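A review of the Sunex cell kit, for anyone putting a number against PC teardown work in next year's budget. We sort and strip office desktops at Hosport, and I was asked in December to find out whether one arm on one bench could take over some of the board work.
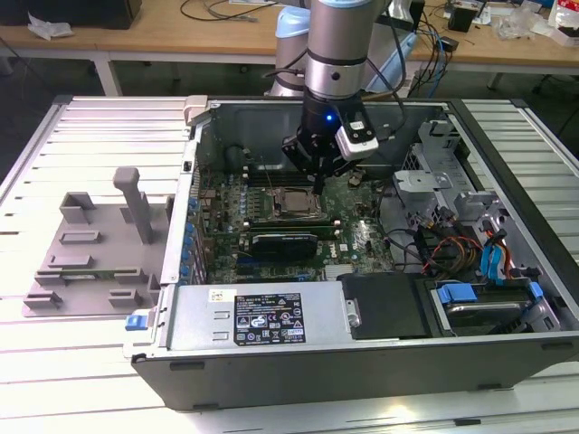 *By Johanna Imhof | Friday, June 22, 2018*

The kit comes with the arm, a two-finger gripper, a camera and a licence for the planning software. It doesn't come with a platform, so budget for one. We used white metal slats and a 3D-printed fixture plate, and tested with the tower on its side and the side panel off. Drawing and printing fixtures took longer than I had allowed – six weeks, against the two in my plan.

Reach is good. The arm comes down into a case from straight overhead, and the wrist is slim enough that we didn't have to move the bench. The gripper is bulkier than the brochure drawing suggests. Measure your smallest case before you sign. 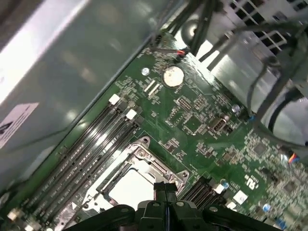 *Wrist camera view: open socket, no processor installed.*

The camera at the wrist is the part I would pay for again. It shows latches and screw heads clearly enough for an operator to check a position without walking over. Glare off bare metal is a nuisance, so set aside money for diffused lighting. Ours was not in the quote.

Software is the weak spot. Every new board layout has to be taught by hand, and the licence covers 100 layouts. We have 368 models on our intake list. Extra layouts are sold in blocks, and the price of a block wasn't on the first quote either.

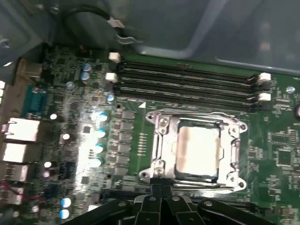

**Johanna Imhof**
Equipment planner, Hosport

Support has been fine. Calls went through Dikley, the reseller, and were returned the same day. Spare fingertips took nearly 6 weeks to arrive, so order a second set with the kit.

On running costs, I logged 604 hours on the bench and replaced one cable. Operator time was the larger expense by a long way, and I'd put it on its own line in any proposal.
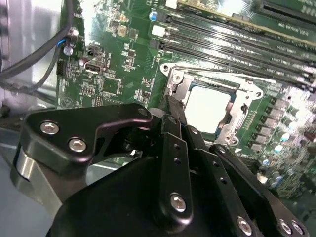
Kwame Gbeho wrote in that he would rent before buying. His shop leased a similar cell from Quartey and found the layout fees came to more than the lease, and he would like to see them quoted per model, up front.

I agree about the fees. Get them in writing, with the lighting and the spare fingertips on the same quote.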